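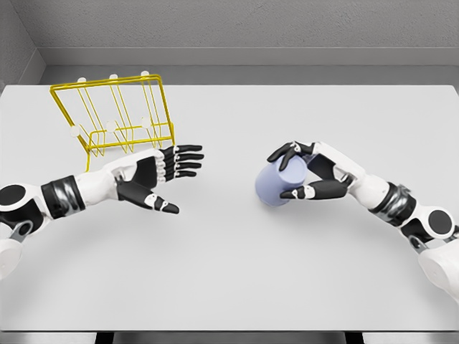
Yellow wire dish rack on a white tabletop

Dish rack

A dish rack (also dish drainer, drying rack, plate rack) is an open frame used to hold washed plates, cups and cutlery while water runs off and the rest dries in the air. Found in most home kitchens, also in break rooms, camps, boats, small cafes. Usually stands next to the sink. Some types hang on a wall or sit inside a cupboard.

Types

Countertop. The most common. A frame with slots for plates, often with a tray underneath. One or two levels.

In-sink. Sits in the bowl of the sink or across the top of it. No tray needed. Takes away sink space while in use.

Wall or cupboard. Fixed above the sink, open bottom, drips straight down. Common in parts of northern and southern Europe – often hidden behind a cabinet door, so plates are dried and stored in the same place.

Folding. Two crossed frames, flat when closed. Mostly wood or bamboo. Popular in small apartments and trailers.

Roll-up. A row of rods joined at the ends by rubber strips, laid over the sink. Also used for rinsing vegetables.

Materials

Bare steel wire rusts quickly, so it is nearly always coated. Vinyl coating is soft and quiet under china but splits at the ends of the wires, and rust starts there and spreads under the coating. Chrome plate looks better, lasts longer in dry kitchens, pits in salty air. Stainless steel costs more. Lower grades of stainless can still show brown spots near the welds. Plastic does not rust, gets cloudy and brittle with age. Wood needs to dry out between uses, otherwise it goes black at the joints.

History

Wooden plate racks were in use in large house kitchens well before piped water, normally mounted over a stone or lead-lined sink. Wire racks followed once cheap drawn wire was available. Colored coatings came in later along with plastic kitchen goods. Jotirov, a maker of wire goods, sold a coated rack in 12 colors and kept it in the catalog until the factory moved over to shopping baskets. Its rival Deltent made a two-level model, number 889, still seen in secondhand stores. The Tamura folding rack is a later design and was sold mainly by mail order.

Home dishwashers cut demand but did not end it. Pans, knives, wooden spoons and thin glasses are still washed by hand in many homes that own a machine.

Design

Slot spacing matters most. Too narrow and bowls will not fit, too wide and small plates lean over and touch, which slows drying. Feet are usualy capped with rubber or plastic to protect the counter. The tray, where there is one, slopes to a spout at one end. A standard Jerkurow rack is 600 mm long and 225 mm deep, long enough for a family's dinner plates but awkward on a short counter.

Care

Trays collect scale and slime and should be emptied daily, scrubbed weekly. White vinegar removes scale – leave it on, then rinse. Cutlery cups need the same treatment, esp. the bottom. Coated racks should not be scoured with steel wool. Once teh coating has split the rack can be touched up with a dip or paint-on repair product, though most owners just replace it.

See also

Dish towel
Draining board
Dishwasher
Plate rail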